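Visit to Cliven, Brallport, 2021-06-22

Albane Arnaud and I went over to Cliven to see the arm cell they have been quoting us for. We left Pons early and were on site for 3 hours. The point of the trip was to settle what goes into the September budget and what can wait.

Cliven split their price into arm, gripper, fixtures and set-up. The arm is the biggest line, but fixtures came out higher than we had allowed. Each new part family needs its own tray, and we have 14 families on the list. Albane asked for a price on the first three only. They agreed to send one.

They took us through the layout in simulation before going on to floor space and services.
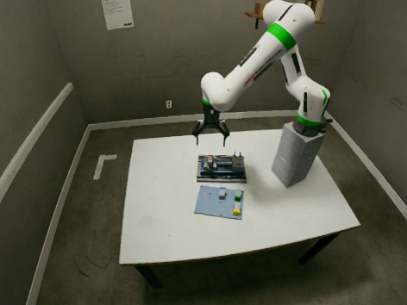 Simulated cell: arm on its pedestal, open two-finger gripper, parts tray, and the blue plate with small blocks at the front.

The pedestal takes up a corner of the tabletop, so our existing Makel benches may be too small. I have put a new bench in the estimate. Power should be fine if we keep the cell near the wall.

Delivery is quoted at 44 working days from order. Training is charged separately, per person, and we would want two people on it. Spare gripper fingers were not in the quote and need adding.

Still to come from Cliven: the reduced fixture price, the service contract terms, and the load figure for the bench. Albane will chase the first two and I will ask about the bench.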